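Sorting by arm: seven weeks in at Bendus

When Nateck sold us the sorting arm in October, the word in the canteen was "relief". Mimoza Angelovski's team on returned toys would be relieved of the dull bit, and everyone would move up to checking and repairs. I've now spent a morning on the bench with them, and I'd put it more carefully.

The arm picks from a mixed basket and drops into the three boxes. Balls and ducks it seems to like. Cloth is another matter – Mimoza reckons anything soft takes up most of her patience.

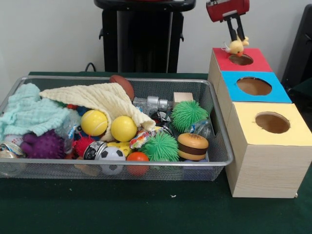
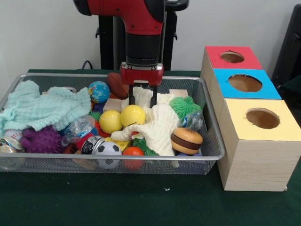
The red box is the far one, then blue, then yellow at the front.

What has changed for the team

Two people have gone to repairs, as promised. The other two now stand by the arm, fill baskets and note down its misses, 43 on the sheet the morning I was there. Drita Vukčević used to chat across the table while she sorted. She says the new job is easier on the wrists and a lot lonelier.

Nobody has lost hours so far. Management won't say if that holds after the trial, and I did ask, twice. If you work on returns and want your view passed on, see Maksym Symonenko before the site meeting.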